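What I Brought Home From the Robot Open Day (Mostly Tips for Clearing a Dresser)

9 September 2018

I went to the open day at Hullen with a bad attitude and a notebook. The flyer promised "the household of tomorrow, tidied for you," and I have been writing this tips page long enough to have heard that about label makers, vacuum bags and a plastic thing that folded shirts. Hovent had the main hall, Baumgart had the side rooms, and the coffee was 2,000 steps away in another building. I wore the wrong shoes.

Most of what I watched was arms on stands, plus a lot of simulated work on big screens, where an arm practices on computer-made furniture before anyone lets it near the real kind. I got more out of the screens than I expected. I still don't want one. But watching something that slow deal with a cluttered surface makes you notice how you do it yourself, and I filled several pages with tips that need no electricity at all.

Clear from the edge first

Anything hanging over the front of a dresser or counter goes before anything else. Handles are the worst. A scoop, a saucepan, a hairbrush: if the handle sticks out past the edge, your hip or your sleeve will find it. When you can't deal with the whole surface, turn the handles in and walk away. That takes less time than making up your mind to clean.

Look behind before you reach

Small things hide behind bigger things. If you grab the big one from the front and drag it toward you, whatever was leaning on it falls over, and if it's round it keeps going until it is under the bed. Lift straight up, then move sideways. The demonstrator made a great deal of how the software plans an approach from above. My grandmother did it that way with a shelf full of glass.

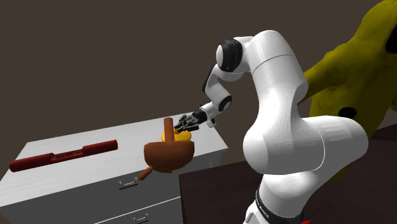
Grulton wrote in, after I put an early version of these notes up, to say I was being unfair. The point of practicing on a screen, according to Grulton, is that a machine can knock a thing off the dresser all night long and there's nothing to sweep up in the morning, and a person learning to load a dishwasher would be glad of the same deal. Grulton also thinks I should have stayed for the afternoon session.

Fair enough on the sweeping. I'm less sure about the rest. A thing that does well on a screen has done well on a screen. My dresser has a drawer that sticks in February and a leg propped up on folded cardboard, and I asked two different people at the Hovent stand whether the practice furniture had a leg like that. One laughed, and the other gave me a brochure.

Long things lie along the back

Tubes, umbrellas, rolled-up posters, anything long: lay it parallel to the back edge of the surface, against the wall if there is one. Set on a slant it eats up the whole top, and you end up putting small stuff in the leftover triangles. If it rolls, a folded washcloth under each end will hold it. Rubber bands work too but leave marks on paint after a while, especially on white.

Open the drawer before your hands are full

I timed myself on this one when I got home. Putting away 17 odds and ends with the drawer already open, I had no trouble. With the drawer shut and both hands loaded, I bumped the handle with my knee, set everything down again, and said something I won't print. Open the top drawer a hand's width before you pick up the first item. If you have a drawer over a drawer, do the lower one first and close it before you open the upper, or you'll be reaching across a ledge the whole time.

Bowls with handles

Wooden bowls and scoops should be picked up by the bowl, with the fingers spread, and not by the handle. The weight is in the bowl, and an old handle may be held in by little more than glue and habit. Wipe them with a barely damp cloth, dry them right away, and don't leave them standing in a sunny window. If a handle has begun to wiggle, take it out entirely, scrape off the old glue, and reglue it with wood glue. Leave it clamped for 12 hours. Topping up the old glue doesn't hold, and I've tried it enough times to be embarrassed.

Dusting a white dresser

White furniture shows gray streaks if you dust it with a damp rag and then stop. Go over it dry first, then damp, then dry again. Do the top before the drawer fronts. The gaps between the drawers collect a line of fluff you can lift out with a soft paintbrush or the corner of an old greeting card. For the pulls, a cotton swab and a drop of dish soap in warm water. Skip the spray polish. It leaves a film, and the film holds the next round of dust.

Soft toys

If you have the giant kind, pick one place for it and stop moving it around. Ours used to travel from chair to bed to floor and took something down with it on nearly every trip. Vacuum plush with the upholstery brush and a piece of old stocking stretched over the end, so a loose eye doesn't go up the hose.

About the open day itself

If Hullen has another one and you're tempted, a few practical notes. Parking was easy. The Baumgart rooms were warm and had almost no chairs. Bring your own question and ask it more than once, because the first answer comes out of the brochure. Mine was what the arm does when it drops something, and I got a straight reply on the third try: a person picks it up.

I also asked what a setup like that would cost for a regular house and was told the question was "early." I asked who would wipe down the arm, all those glossy white curves, in a kitchen where people fry onions. The man at the stand wrote that one down.

Readers have already sent in 17 suggestions for keeping small things off the dresser in the first place. Several involve a muffin tin in the top drawer, which I like for earrings, keys and coins. Line the cups with felt or it rattles every time the drawer moves. I'll put up the rest once I've tried them.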